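Clondham Robotics Club: Simulated Kitchen Set (README)

Last edited 3/2/19 by Mercy Laizer

Read this before you copy anything off the club drive. Then read the bit on naming again, because you will get it wrong, and Ignacio will rename your files and sigh loudly enough for the woodwork room to hear.

What's in the folder

46 episodes of simulated robot arm work, all done at a kitchen counter that is a good deal fancier than any kitchen belonging to a club member. Dark marble, veins everywhere. One of the arms is a Franka. Each episode has the rendered views, the joint positions, the gripper state and a text file in which the driver wrote down what they were trying to do. Some of the text files are frank. We left them in.

The set was made for the Flevbridge student challenge, where the task is to get an arm to do small household jobs from a written instruction. Our entry is called Farkel. The name was picked by vote and the people who voted for it have since graduated.

Folder layout

farkel/raw: untouched output from the simulator
farkel/trimmed: dead time cut from the front and back
farkel/notes: driver notes, one per episode
farkel/villalobos: see "Villalobos split" below
farkel/old: please don't

Task groups

1. Pick and carry. Grab one thing, lift it, put it somewhere else without knocking over the rest. The jar is the usual target. It's narrow enough for the two-fingered gripper to close on, and the red lid makes it easy to name in an instruction. The kettle, the salt shaker and the table knife are mostly there to be avoided. If an object floats, log it in the notes and keep going, as the physics has its moods.

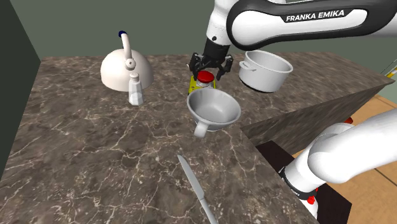 2. Press and release. Bring the closed or half-closed gripper up to a control, push it, back off. This group has the most failed attempts per success, and we kept the failures in. They're marked "miss" in the notes, or in one driver's case "MISS AGAIN".

3. Clear a path. Nudge an object sideways so the arm can get at another one. Short episodes, fairly dull, very useful for training.

Villalobos split

The villalobos folder is the held-out set. It is for scoring only. Anyone who trains on it will get a beautiful result and a talk from Mercy. It draws on groups 1 and 2 and leaves out group 3, which we hadn't finished when the split was made in April of last year and never went back to fix.

More on the button episodes

The control is a yellow and black box with a big red mushroom button, mounted on a label plate that says Stop. From the close view you often lose part of the label behind a finger, so don't build anything clever that depends on reading it. We tried. Ignacio Olmedo spent most of a term on a text reader that was very confident about the word "top".

What you want from these episodes is the approach: where the fingers are relative to the button, and how square the gripper is to the box. Marble in the background is a nuisance for edge detectors, so mask it if you can.

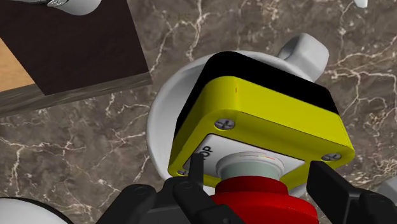
Does pressing the stop button stop the robot?
Only in the stories we tell new members. In our simulator it's an object like any other, and the arm will carry on with whatever it was told to do next. To end a run, use the stop command in the control window.

Known problems

Raw files are capped at 2,000 steps. Longer attempts were chopped without warning, so a few episodes end mid-reach.

2 episodes have no driver notes. We know who drove them. They know too.

Colours shift slightly between the raw and trimmed versions. It's a compression setting and we only noticed after we'd deleted the old script.

Gripper state is logged as open or closed with nothing in between, even when it's plainly somewhere in between.

Naming

group_object_driver_take, all lower case, no spaces. "final" isn't a take number. Neither is "final2".

Using it

Club members can use the set for anything. Other schools in the challenge are welcome to it as well, just tell us what broke. Questions go to Mercy Laizer, and complaints about file names go to Ignacio.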